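Subject: Re: [tableware] Rack divider spacing for rimmed plates
List: tableware
Date: April, 16:23

> We switched to the Memari rack in the second kitchen and the
> 25 cm plates lean over onto each other once the row is half full.
> The old Kettunen rack never did this. Is the divider pitch wrong,
> or are we loading it wrong? Also, does anyone know if the Tora
> rack takes a rimmed plate without rubbing the print?

Pitch is only part of it. A plate in a wire rack is held at two points: where the foot rests on the floor wires, and where the back touches the divider. If the divider is low compared with the plate diameter, the contact point falls below center and the plate can tip forward. Measure divider height first, then pitch.

I have 23 cm plates on the Tora and they stand well. I can't speak for 25 cm. Weight matters less than I expected; mine are 491 g each and the wires do not spread.

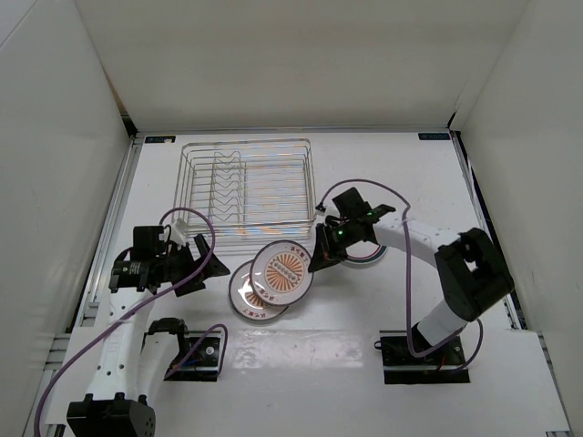 Rim print is a separate problem from leaning. A straight divider tends to touch the plate along a line, and if that line crosses the rim you get wear in the same spot every time. With zigzag wires like the ones in this rack, the contact depends on where the plate sits in the bend, so check it with a plate in place before you commit to a full row. On plates like these two, with red lettering around the border and a thin dark band at the edge, I would look at the lettering first — stacking also puts the upper plate against the lower one, so keep grit out of the pile.

For loading, start at one end, all faces the same way, and do not skip slots until the row is done. Bowls go elsewhere.

The Emance insert was mentioned here before. It is 136 mm deep and did not fit my rack. If someone has the divider height for the Memari, please post it.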